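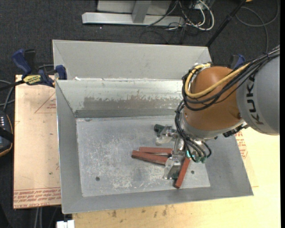
Goneck Ice Hockey Club

Goneck Ice Hockey Club is an amateur side that plays out of the Listby rink, and I've been meaning to write its entry up properly for ages, as the old one was two lines long and got the colours wrong. They play in bottle green and white. The away shirt is white with a green yoke, and there was a grey one for a single season which people either loved or hid at the back of the wardrobe (I still wear mine).

Early years

The club grew out of a Sunday-league sort of arrangement between two works teams, Lindemann and Sekent, who used to share ice time at Listby and mostly lost to everybody else. Joining up seemed sensible. For the first season they were listed in the fixtures as Lindemann Sekent, then the players voted for Goneck, after the part of town where most of them lived, and that has stuck ever since. You'll still see the old name on a scarf now and then!

Results at the start were poor. I've been through the match cards and the first win didn't come until after Christmas, away from home, with a goal that went in off a defender's skate. After that they picked up a bit and finished one place off the bottom.

The rink

Listby is a small rink with seating down one side only, so if you want to see what's happening in the far left corner you have to stand up, and then the person behind you has to stand up too, and so on to the back row. The record crowd is 1,945, for a cup semi-final against the side from down the valley, and I was there and couldn't feel my feet. League games are much quieter. On a wet night with nothing riding on it you might be sharing the place with 200 others, and you can hear every word from the bench.

The ice itself has a reputation for being slow, especially by the third period. Visiting teams moan about it. Goneck have always played a dump-and-chase sort of game that suits it, with big lads along the boards and not much fancy passing through the middle, and their home record is a good deal better than their away one. I'd put some of that down to the ice and some to the coach journeys.

Style of play and coaching

There have been 5 head coaches, if you include the caretaker spell when two of the senior players ran the bench between them. The longest-serving one came up through the junior section and brought in the short shifts that older fans remember, with lines going over the boards so often that the announcer gave up trying to keep track. His teams conceded very few goals. They didn't score all that many either, and I won't pretend every match was a thriller, but they went up a division under him and stayed there.

The coach after him opened things up a lot. Defenders were told to join the rush, the power play got a proper plan for once, and scores like 7-6 started to appear. Lovely to watch, hard on the goalies. He left in October, only a few weeks into his third season, for a full-time job with a bigger club, and the assistant stepped up and kept nearly everything the same.

Junior section

Goneck run junior teams from under-10s upwards, plus a learn-to-play hour on Saturday mornings (helmets and sticks can be borrowed, skates are hired at the front desk). Several of the current first team started there. The girls' team is newer and shares its coaches with the under-14s.

Supporters

The supporters' group sells a programme, runs the coach to away games and puts on the skills night, which usually raises £500 towards junior kit. There's a drum. There used to be two drums, and there are differing accounts of what became of the second one.

The main rivalry is with the valley side mentioned above. It's mostly good-natured, though I'd still advise sitting at the correct end.

Entry last updated 18/07/2020. The list of past captains is still missing its first three seasons, so if you have old programmes from those years, please add the names on the talk page.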